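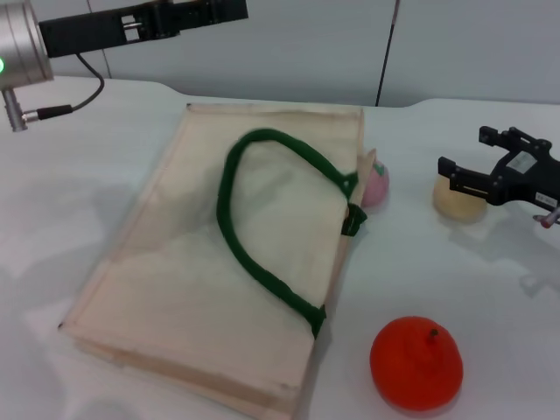

Is the Givcombe shopper worth paying extra for?
Only if you carry heavy things often. The seller, Tokis, says it takes 25 kg, and I doubt anyone's shoulder would agree. I've had mine since last December and the most I've managed is a week's tins and potatoes. The seams held. The base sagged, and the handles dug in.

The "3000 uses" on the label is a guess dressed up as a test. I asked how it was worked out and got a discount code back. My old Le Goff bag cost far less and is still going.

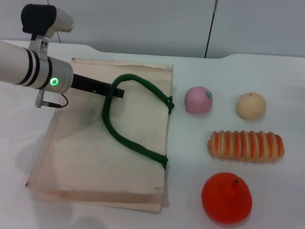 Can it go in the washing machine?
The label says cool wash only, then air dry. Mine came out a bit shorter and badly creased, and ironing it was a chore. I'd wipe it down and leave it at that.

Two stars, and I'm keeping the Le Goff.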